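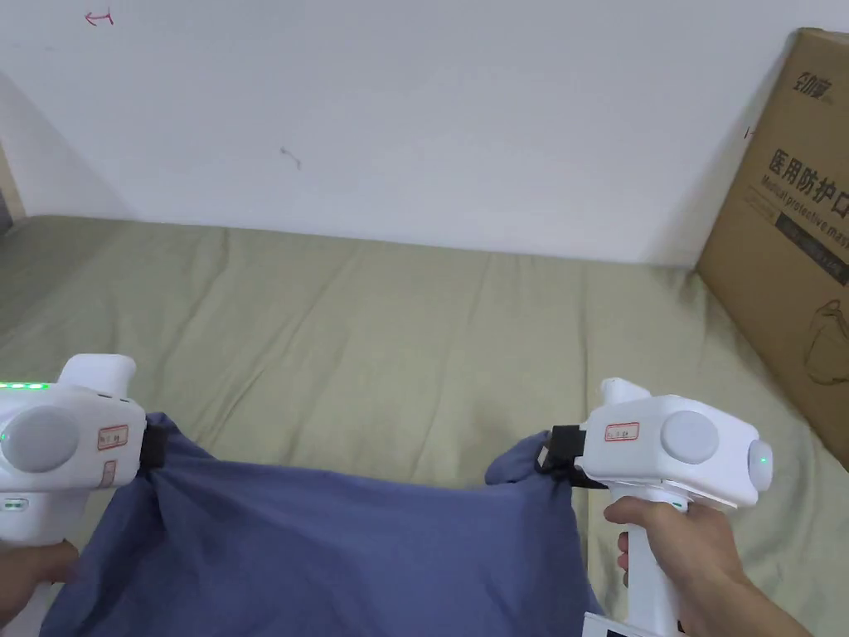

Comparing two pairs of hand-held grippers on a cloth task

Use these steps when you have two gripper pairs and need to pick one for fabric work. We ran them at Nirkusbridge with the Pavliuk and Kustov pairs, but they work for any hand-held set.

What you need

Two gripper pairs, charged
One soft cloth, not ironed
A plain sheet to cover the table
A notebook or spreadsheet

Setting up

1. Spread the sheet over the table. Small wrinkles are fine. Pick a color that stands apart from the cloth, or the camera footage will be hard to sort later.
2. Turn on both grippers and check the indicator lights before you pick anything up.
3. Drop the cloth in a loose heap in the middle of the table.

Running the test

4. Start recording.
5. Pinch one upper corner with the left jaw, then find the other with the right.
6. Lift until the cloth hangs clear and pull the top edge straight. A slight sag in the middle is OK. Don't stretch the fabric.
7. Hold for a slow breath, lay the cloth down flat and stop recording.
8. Mark the run as good, slipped or missed. A corner that bunches up in the clamp still counts as good.

Do 50 runs with each pair, 100 in total. Switch pairs halfway through a session so tired hands don't count against the second one.

Reading the results

Compare slips first. If the two pairs are close, look at misses on the second corner, where jaw shape matters most. Wakuvitz jaw pads fit both pairs, so repeat the test with them before you rule a pair out. Save the recordings in one folder per pair, with the pad type in the folder name.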